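4.3 Preparing the wall and hanging the mirror

Before you start, read the whole section one time. The Farkex mirror is heavier than it looks, and two persons are needed for steps 5 and 6.

1. Choose a wall which is dry and flat. Do not hang the mirror over a radiator.

2. Measure 185 cm from the floor and make a small pencil mark. This is the height of the upper bracket.

3. Hold the paper template on the mark and check it with a spirit level. Tape it well – it likes to slide while you drill.

4. Drill the holes and push in the wall plugs. The plugs in the bag are for brick and concrete only. For plasterboard, please buy hollow wall anchors.

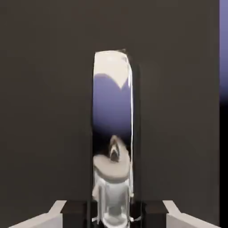 5. Screw the bracket to the wall, but leave the screws a little loose. Lift the mirror together with your helper and lower it on the bracket until it sits on both hooks.

6. Check the level again, take the mirror down, and tighten the screws fully. Then hang it back.

CAUTION: Never carry the mirror flat like a tray. Keep it upright and wear gloves.

Note: If the mirror moves when you touch the lower corner, put the felt pads behind it, 2 on each side.

Cleaning: use a soft cloth and lukewarm water. Spray the water on the cloth, not on the glass – liquid which runs behind the edge can make black spots after some months.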